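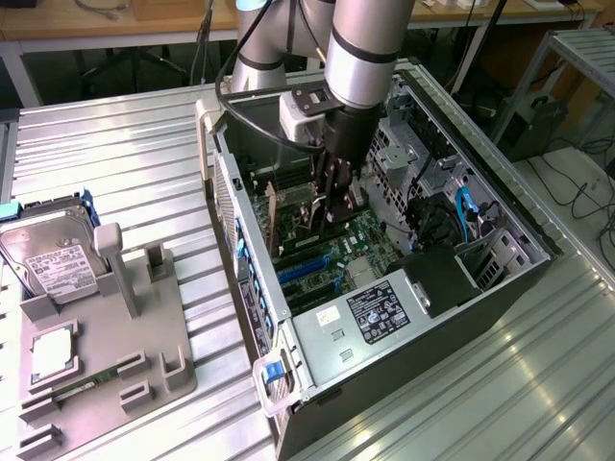
Zelle 2 bei der Arbeit am offenen Rechner, links die Ablage mit Festplatte, Prozessor und Speicherriegel.

Über uns

Fundasia zerlegt Computer. Genauer gesagt: Wir lassen zerlegen, von Robotern, denen wir mühsam beigebracht haben, was jeder Praktikant mit einem Schraubendreher nach einer halben Stunde kann. Gegründet haben uns Ok-hee Han und Dilwyn Ifans in einer ehemaligen Druckerei in Faltarer, mit einem gebrauchten Arm, einem Kredit und der Überzeugung, dass man alte Bürorechner nicht schreddern muss, wenn man die brauchbaren Teile vorher herausholt.

Auf Seiten wie dieser steht üblicherweise etwas über Leidenschaft. Wir erzählen lieber von Rechner 231.

Der Vorfall

Im Juni lief Zelle 2 zum ersten Mal über Nacht allein. Bis Rechner 230 war das Protokoll tadellos und entsprechend langweilig. Bei Rechner 231 griff der Arm nach einem Speicherriegel, dessen Verriegelung noch geschlossen war. Die Kamera hatte sie als offen gemeldet. Der Greifer zog, der Riegel blieb, und die Kraftüberwachung hätte jetzt abschalten müssen. Sie war auf 60 Newton eingestellt, ein Wert aus der Inbetriebnahme, den jemand für den nächsten Morgen zum Ändern vorgemerkt hatte. Welcher nächste Morgen gemeint war, ließ sich nicht mehr klären. Der Zettel hängt heute gerahmt in der Teeküche.

Die Hauptplatine kam mitsamt dem Riegel nach oben, ein Netzteilkabel hielt dagegen, das Gehäuse rutschte vom Anschlag. Danach fuhr der Arm pflichtbewusst zur Ablage und legte dort eine Platine ab, wo ein Speicherriegel hingehört. Im Protokoll steht dazu: »Schritt erfolgreich.«

Verletzt wurde niemand. Die Schutztür war geschlossen, der Raum leer. Ha-neul Ok, bei uns für die Sicherheit zuständig, hat trotzdem die Anlage stillgelegt und am Vormittag die gesamte Belegschaft vor Zelle 2 versammelt. Gesprochen hat sie wenig. Es war ein eindrucksvoller Vormittag.

Was wir geändert haben

Die Kraftgrenze hängt seither vom Bauteil ab und lässt sich nur zu zweit ändern, mit Eintrag und Unterschrift. Vor jedem Griff zum Speicher prüft der Arm die Verriegelung mit einem kurzen Probezug. Das kostet 6 Sekunden pro Riegel, worüber sich der Vertrieb beklagt hat, bis Eun-ji Sun ihm die Rechnung für den neuen Greifer zeigte. Meldet ein Schritt Erfolg, wird nun auch nachgesehen, was tatsächlich in der Ablage liegt. Den unbeaufsichtigten Nachtbetrieb haben wir gestrichen, bis auf Weiteres.

Die Firma Hasov, von der unsere Schutztüren stammen, hat uns den Probelauf abgenommen. Am 13. Juli 2022 ging Zelle 2 wieder in Betrieb und hat seitdem rund 494 Rechner geöffnet, ohne einen davon hochzuheben.

Wer wir sind

Ok-hee Han leitet die Firma, Dilwyn Ifans die Werkstatt. Eun-ji Sun schreibt die Software und liest – eine neue Gewohnheit – auch deren Protokolle. Ketsara Sangkhawat nimmt die Altgeräte an und prüft jedes Teil, bevor es an unseren Abnehmer Lebrun geht. Ha-neul Ok darf jederzeit alles abschalten, ohne zu fragen.

Wer uns besuchen möchte, ist willkommen. Bitte vorher anmelden und hinter der gelben Linie bleiben, auch wenn der Arm gerade stillsteht.

Kontakt | Impressum | Datenschutz | © Fundasia | Nach oben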